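Wakel Street Allotment Society
Minutes of the December meeting, upstairs at the Rengifo Café, 7:00 p.m.

Chair: Mpho Baloyi. Apologies were received from plots 3 and 91, who are still not speaking but did manage to send the same excuse.

1. Previous minutes. Approved, after the word "shouting" was changed to "discussion."

2. Water. The bill came to $222, up again. Plot 14 was asked whether the pond is finished. Plot 14 said a pond is never finished. Mpho will read the meter monthly and post the figure on the gate.
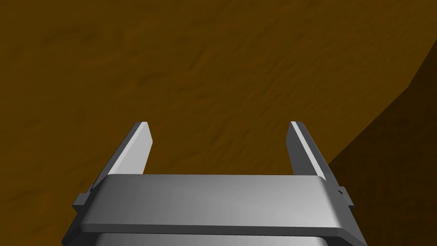

3. Compost. The Vultari delivery was left across the main path and stayed there nine days. Members who need some should bring their own barrow and put the shared fork back where they found it, clean. The fork found in the plum tree has been returned to the shed.

4. Seed order. Jevavness beans were chosen again, by seven votes to six, over the objections of everyone who has eaten them. Orders to Mpho before the holidays, with money. 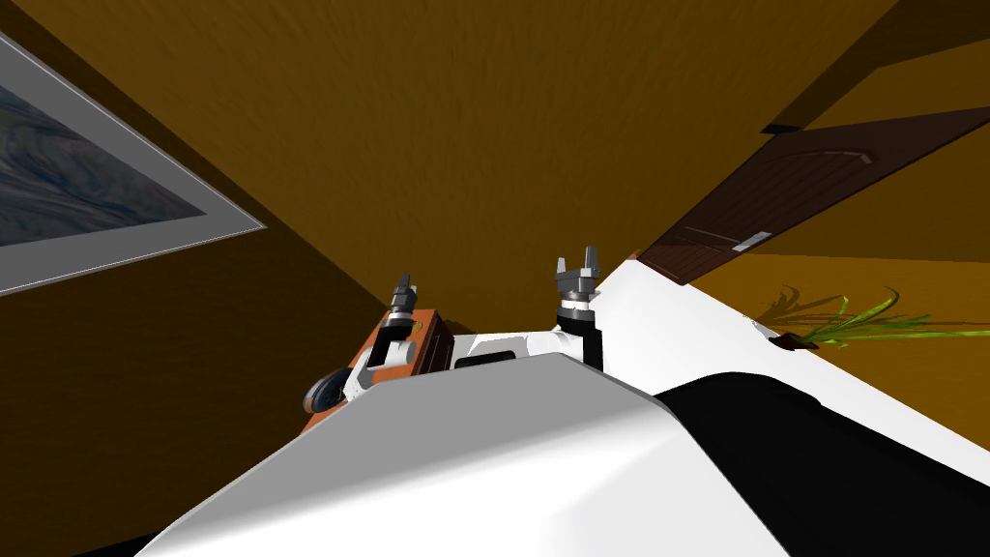 5. Shed roof. Two quotes received. The lower is $2000, which is more than the shed is worth with us all standing in it. Deferred. A tarp will be bought.

6. Any other business. Plot 3 wishes it recorded, in writing, that the hedge is on the boundary. Plot 91 wishes it recorded, also in writing, that it is not. Both letters filed.

Meeting closed 8:50 p.m. Next meeting in February, same room, if the café will have us.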